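**Ticket 2714 – Kit de manipulación Serkix, módulo de cables**
Estado: abierto
Prioridad: media (la pusimos en alta, soporte de Zanitz la bajó)
Producto: pinza de dos dedos Serkix + cámara de muñeca + licencia Flellow en periodo de prueba
Firmware de la pinza: el que venía instalado
Abierto el 2 de febrero de 2024

### Descripción del problema

El folleto del kit dice que el módulo de cables «separa, ordena y deposita cableado flexible sin programación previa». Llevamos una semana con él sobre la mesa y de momento lo que hace es coger cables. Separarlos, muy pocas veces. Ordenarlos, ninguna que yo haya visto.

La tarea que le pedimos es sencilla: un montón de cables negros sobre una mesa de madera, coger uno, levantarlo, dejarlo en la bandeja de la izquierda. Flellow marca el agarre como correcto (indicador verde, «objeto único») y pasa al siguiente paso. El problema es que en muchos de esos agarres «correctos» sube el manojo entero.

Adjunto los registros de dos tandas. De la primera me fío poco, porque la hicimos con los umbrales de fábrica y la altura de mesa mal metida. La segunda está hecha después de calibrar siguiendo el manual al pie de la letra, incluida la página que contradice a la anterior sobre el orden de los ejes.

### Lo que ya hemos probado

- Recalibrar la cámara de muñeca con el patrón que trae la caja.
- Bajar la fuerza de cierre. Con menos fuerza se le escurren los cables finos y sigue llevándose el grueso.
- Subir la fuerza de cierre. Se lleva todo.
- Reducir la velocidad de elevación al mínimo que deja la interfaz.
- Cambiar la iluminación del puesto y quitar la lámpara del techo.
- Reiniciar, que fue la primera respuesta de soporte y también la tercera.

### Respuesta de soporte (Zanitz), resumida

Que el comportamiento es «esperable en superficies reflectantes» y que el módulo está validado para mesas mate. Esto no aparece en la ficha del producto ni en el presupuesto. Nos ofrecen el tapete Siriwan por 799 euros, portes aparte.

### Nuestra contestación

No vamos a comprar un tapete para averiguar si el producto funciona. El barniz de la mesa da reflejos, eso es cierto y lo admitimos. Pero el fallo no está en confundir el cable con la mesa: el cable lo encuentra. Lo que no distingue es un cable de varios, y además, una vez que tiene el manojo colgando de la pinza, no lo vuelve a comprobar. Hay una cámara mirando justo ahí. Con que el programa analizara una sola imagen después de levantar, debería bastar para avisar de que hay más de un hilo.
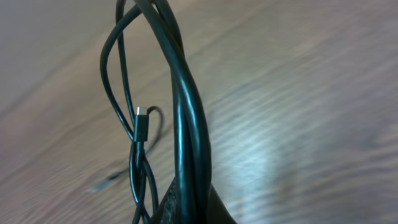
Con un conector USB-C metido entre los bucles, negro sobre negro y sin más parte clara que la puntita metálica, entiendo que el caso no es fácil. Pero es el caso que anuncian. Nadie compra un módulo de cables para coger cuerdas rectas de colores, que es lo que sale en el vídeo de presentación.

Otra cosa que pedimos aclarar: el parámetro `single_object_conf`. En la documentación se describe como «confianza de objeto único tras el agarre». Según los registros, el valor se calcula antes de cerrar los dedos y no vuelve a cambiar en todo el ciclo. Si es así, la palabra «tras» sobra y el indicador verde no significa lo que la interfaz da a entender.

### Segunda respuesta de soporte

Confirman que el valor se calcula antes del cierre. Lo llaman «decisión de diseño por rendimiento». Anuncian una comprobación posterior a la elevación para la versión de abril, sin compromiso de fecha. Mientras tanto proponen:

1. Activar el modo «sacudida suave» para que se desprendan los cables sueltos.
2. Extender los cables a mano antes de lanzar el ciclo.
3. Ampliar a la licencia completa, que incluye el detector de enredos, por 1755 euros al año.

### Comentarios

Sobre el punto 1: probado. La sacudida funciona con cables que solo están apoyados unos en otros. Si hay bucles cruzados, el manojo se balancea, las imágenes de muñeca salen más movidas todavía y el programa espera hasta agotar el tiempo. En los 8 intentos que dejamos grabados en la carpeta compartida no soltó nada útil. Con otros montones igual va mejor, no lo descarto.

Sobre el punto 2: si extendemos los cables a mano, ya los hemos ordenado nosotros.

Sobre el punto 3: me cuesta aceptar que el detector de enredos sea un extra en un producto que se vende para cables. Pedimos que lo activen en la licencia de prueba durante lo que queda de evaluación. Si mejora, lo diremos aquí mismo y lo tendremos en cuenta en la compra. Si no nos dejan probarlo, no pensamos pagarlo a ciegas.

A favor, para que conste: la pinza como pieza mecánica está bien. La superficie rugosa de los dedos agarra bien el cable liso, no hemos visto marcas en el aislante y el montaje se hizo en una mañana. Si Zanitz vendiera solo la pinza y la cámara, a un precio acorde, la recomendación interna sería otra – probablemente favorable. Las pegas son casi todas de software y de lo que promete el folleto.

### Pendiente

- [ ] Zanitz: activar el detector de enredos en la licencia de prueba.
- [ ] Zanitz: corregir la descripción de `single_object_conf` en el manual.
- [ ] Zanitz: decir por escrito qué superficies están validadas.
- [ ] Nosotros: repetir la tanda con una cartulina mate encima de la mesa, que cuesta bastante menos que el tapete.
- [ ] Nosotros: tanda aparte solo con cables gruesos, para ver si el fallo depende del diámetro.
- [x] Nosotros: enviar los registros completos. Enviados dos veces, la primera la rechazó su servidor por tamaño.

El ticket no se cierra por inactividad. La última vez se cerró solo durante un fin de semana y hubo que volver a adjuntarlo todo.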